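I have had three different people up on my roof since July and I now know far more about lead flashing than I ever wanted to.

It started with a brown mark on the back bedroom ceiling, a bit bigger than a dinner plate. I painted over it (I know, I know) and it came back within a fortnight, a slightly different shape and with a friend. So I got the ladder out, looked up at the chimney from the patio, decided everything seemed fine and put the ladder away again. My dad would have been ashamed of me.

The first roofer was a very cheerful man who stood on the lawn, didn't go up, and told me I needed a whole new roof. He said it the way you'd tell someone they needed new wiper blades. The house is a 1930s semi and the tiles are the old clay ones, and when I asked which of them had gone he waved an arm at all of it. I said I'd think about it and gave him a biscuit.

The second lot were Cutosico, who my neighbour used for her porch. They did go up, and took photos on a phone, and sent me 11 of them that evening with circles drawn on. Much better! There were slipped tiles on the back slope, moss packed into the valley where the extension joins on, and the flashing round the chimney had lifted on one side so that you could get your fingers under it. They wanted to do the lot in one go with scaffolding, and the scaffolding on its own came to over 500 pounds, before anybody had touched a tile.

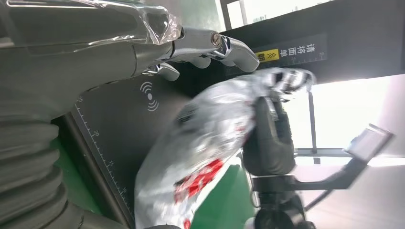 Gripper and sleeve, with the black mat behind.

I rang round a bit more after that. Werska never called back. A woman at Riviere was lovely but they only do flat roofs now, and she was the one who gave me Haruto Mizuno's number. He works on his own with a lad who does the carrying, and he turned up at eight in the morning with his own flask, which I took as a good sign.

He was up there for ages. I could hear him tapping along the ridge while I was trying to be on a work call. When he came down he said the flashing was the main culprit and the valley was helping it along. Water was getting in by the chimney, running down the felt and dripping off a batten over the back bedroom, so the stain was nowhere near the hole. I'd been staring at completely the wrong bit of roof for weeks.

He still wanted a tower for the chimney side, but a small one, and he did the valley off a roof ladder. The whole thing took two days. He scraped out the moss (three rubble sacks of it, and it made my compost heap very happy), put 14 replacement tiles in, and dressed new lead into the mortar joints. The tiles are reclaimed and you can tell if you squint, but only from the end of the garden. I'd bought a tube of Itska roof sealant in a panic early on and he looked at it, put it back on the windowsill and said it might do for the shed.

Some things I asked him while he was packing up, in case they're any use to you. He'd clear the gutters twice a year if you've got trees nearby, and do the valley at the same time. Don't let anyone jet wash old clay tiles. Go up in the loft with a torch when it's properly chucking it down and look for shiny bits on the felt. He also said to keep a few spare tiles behind the garage, as matching them is half the battle, and he left me the ones he didn't use.

The ceiling needs to dry out before I do anything with it, so the back bedroom is off limits to visitors for now - sorry, Mum. I've got some stain block ready and I'm going to do it properly this time, two coats and then the emulsion. Does anyone know if you can paint just the one patch, or do I have to do the whole ceiling? It's 15 years since I last did that room and I haven't a clue what the white was called.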